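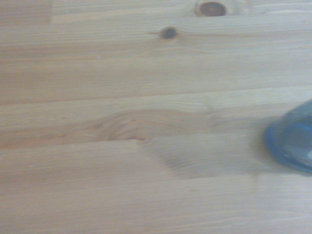 Filed under: Teaching the arm

2019-10-07

Most of the afternoon went to hand guiding. You put the arm in free mode, take hold of it above the wrist and walk it through the job while it records. The job this week is dull on purpose: come in over the pine tabletop, find the blue plastic thing, pick it up, set it down further left.

I got 16 recordings and kept 8. The ones I threw out were mostly my fault. I tend to slow down just before the grasp, and the arm learns the pause along with everything else. Izzati Liew told me to keep moving even if I miss, and her runs are cleaner than mine.

The wrist view is soft at this height. The two dark knots in the wood still show up well enough that I use them to line up my start. I should probably stop doing that – the policy may end up leaning on the knots too, and the table at Drerklow is plain white.

Tomorrow I'm trying the same task by remote control, with the old joystick. Ivan thinks I'll need 20 good runs before it's worth training on. My guess is lower, but he has done more of these than I have.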